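Betreff: Re: [tevine-zelle] Greifer verliert Toast über dem Schlitz

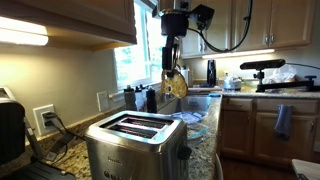 Lajos Magyar

Elspeth Shearer schrieb im November:

> Seit dem Backenwechsel rutscht die Scheibe beim Herausziehen weg.
> Greifkraft steht auf 40 %. Höher drehen?

Nein, bei 40 % lassen. Mehr Kraft zerdrückt die Krume, und die Scheibe hängt noch schräger. Reihenfolge bei uns in Triltstead:

1. Backen reinigen, Krümel aus der Führung blasen.
2. Nullpunkt des Greifers neu anfahren. Nach dem Wechsel lag er bei uns 2 mm daneben – Fehler 539 kommt dann sporadisch.
3. Abzugshöhe über dem Toaster auf 30 mm, erst danach seitlich verfahren.
4. Kabelschlaufe am Arm prüfen. Sie darf in keiner Pose spannen.

Sensorleiste danach neu einmessen, Klemme am Plattenrand vorher nachziehen. Parameterdatei liegt im Ordner Sequeira.

Lajos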